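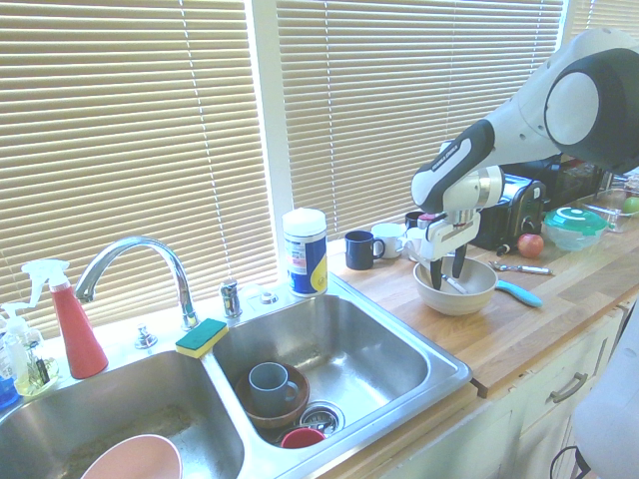 Manuals > Rikwood Test Kit > Gripper Comparison > 5. Countertop trial

Reading time: 3 min

5. Countertop trial

Run this trial once per gripper. Complete Section 3 (mounting and payload entry) first. The arm, controller and camera position stay the same for every gripper in the comparison.

5.1 Procedure

1. Load the gripper profile and confirm that the tool center point matches the data sheet.
2. Set finger force to 14 N and arm speed to 22 percent.
3. Place a bowl on the counter with a utensil leaning inside it. Leave the neighboring items in place.
4. Jog the arm until one finger points down just inside the rim. Save this pose as BOWL_IN.
5. Close on the utensil handle, lift straight up, and hold for five seconds.
6. Lower, open, and return to the start pose.
7. Repeat until 22 attempts are logged. Enter slips and rim contacts in separate columns.

NOTE: Thick fingertips may touch the rim before they reach the handle. Log this as a rim contact even if the lift succeeds.

NOTE: Daylight through blinds changes the camera exposure. Lock exposure before the first attempt.

CAUTION: Keep cables clear of the wrist joint through its full travel. Do not run the trial with the faucet on.

5.2 Changing grippers

Power down the tool output before disconnecting. The Ninitz adapter takes three screws; the Van der Linden adapter takes five. Do not mix them. Reload the profile after every change, including a change of fingertips only.

Procedure: S. Eyvindsson. Checked: B. Vigfúsdóttir, Bollcombe.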